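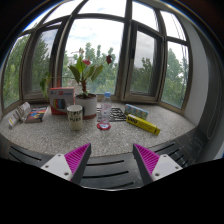

The kitchen sill as of this morning, anthurium in charge

Forum: Indoor Growing > Aroids and friends
Thread: Three blooms on the anthurium, and a windowsill question

wattleandwool
Morning all! Long-time reader, occasional poster, and I have to share this because the other half has stopped listening to me about it. The anthurium has three flowers on it! One is a lovely pinkish-red, sitting just above the leaves, one is very pale pink and thin, up high on the left, and the third is a dark red one that's past its best, I think. It's looking pretty wilted to me. I got this plant from my neighbour Nermina Stoyanova when she moved to a smaller unit in February, and at that point it had no flowers at all and a lot of opinions about being shifted.

Two questions for the brains trust. First, do I cut the dark red one off now or let it go right down? Second, there's a long thin stalk that has headed way off to the left with a single droopy leaf on the end, nearly at the side of the window. Everything else is upright or at least making an effort. Do I stake it, chop it or leave it be?

Burkik
Three at once is fantastic, well done you! Mine sulked for two years and then gave me one flower the size of a bottle cap.

Cut the old flower. Follow its stalk right down to the base and snip there with clean scissors. Once they go dark and papery the plant is only spending energy on it. I'd leave the long leaf alone for the moment, it's still green and it's still feeding the plant.

sukis_ledge
I will not be ignoring the mug. Does that say PURR??

wattleandwool
It does! My sister gave it to me when we got the cat. The cat is not allowed on the sill and spends her whole life thinking about the sill.

sukis_ledge
Do keep her off it, anthuriums aren't good for cats to chew. Ours had a nibble of a peace lily once (same family) and drooled all over the good armchair, and the vet bill was more than the armchair.

wattleandwool
Oh yes, I should have said. The kitchen door stays shut unless I'm in there. She's more of a sleeper than a chewer but I'm not testing it.

Papadopoulos
Going to disagree with Burkik on the long leaf. A stalk that stretches out thin like that is reaching for something, and what it's usually reaching for is better light. Snipping the flower is fine. But I'd turn the pot a quarter every week and see if the new leaves come in shorter and sturdier. If they do, take the long one off at the end of the season. It throws the whole shape of the plant out to one side and it'll only get heavier.

Also, what's the pot? It looks like white up top with terracotta colour at the bottom. Is that one piece or is it a pot in a saucer? If there's no drainage that could be your droop right there.

wattleandwool
It's one pot, just two colours, and there's a hole in the bottom with a bit of mesh over it. I lift it over to the sink to water and let it drip for a while before it goes back. I water when the top couple of centimetres feel dry, which at this time of year is once a week or so.

Burkik
Reaching for better light, in front of a window that wide? Look at all that sky behind it! I've grown these for ages and some leaves just hang. The older ones get long stalks and flop, that's how they make room for the new growth. You've got a bright green leaf standing straight up next to the big one, that's a happy plant.

Papadopoulos
A wide window isn't necessarily a good window. Which way does it face? If it's south you may be getting heaps of brightness and no real sun at all for months. (Southern hemisphere, for the overseas people. North is our sunny side.) I put a cheap light meter on my own bathroom sill, expecting wonders, and got 700 lux at midday. My kitchen bench beside the north window did 2,761. Same house, same hour. You can't judge it by eye.

wattleandwool
East! We get sun until mid-morning and then it's bright but soft. I love this sill so much, it's the reason I said yes to the house. It's speckled grey stone and it runs in a curve under the windows, so everything you put on it sort of fans out. The stone gets cold in winter though, and I've wondered if that bothers the roots.

Burkik
East is just about perfect. Papadopoulos, will you give me east?

Papadopoulos
I will give you east. I still say turn the pot.

Wanier
Cold stone is a real thing, I'd take that seriously. I had a row of pots on a marble ledge and the ones sitting directly on it dropped leaves every July. A cork mat under each one fixed it – the 60 cent kind from the op shop does the job. Anything that puts a bit of air or padding in between.

And can I ask about the box behind your mug? Red top, picture of coloured spools on the front. Please tell me that's thread. I'm a quilter and I got very excited.

wattleandwool
Ha, I wondered who'd spot the box! I'm afraid I just keep odds and ends in it. Twine, plant labels, the little snips, a pencil. It's a good solid cardboard box and it was the right size for the spot to the left of the pot. I do sew though, badly and with great joy.

Wanier
Crushed, but I respect a good box. Come over to the craft board, we're doing a scrap swap next month and badly with great joy is basically the entry requirement.

One thing, move it along a bit if you ever water in place. I lost a lovely old pattern box to a slow leak from a fern and didn't notice until the bottom stayed behind when I picked it up.

sukis_ledge
Back to the plant. Am I the only one who'd leave the old flower on? I like them when they go dark. I had one hang on for ages, and it was a gorgeous colour, like old velvet.

Burkik
You're allowed to like it! It won't kill the plant. I'm just a snipper by nature.

wattleandwool
Right, decisions made over the second cup. I'm going to snip the dark red one this arvo (sorry sukis), turn the pot a quarter, and put a cork mat underneath. The long leaf gets a reprieve until the end of the season, and then Papadopoulos and Burkik can fight it out. Thank you all, I knew you lot would get it!

Papadopoulos
Mark the pot with a dot of pencil so you know which way it was facing. I always forget otherwise.

sukis_ledge
Put the flower in a little glass of water at least!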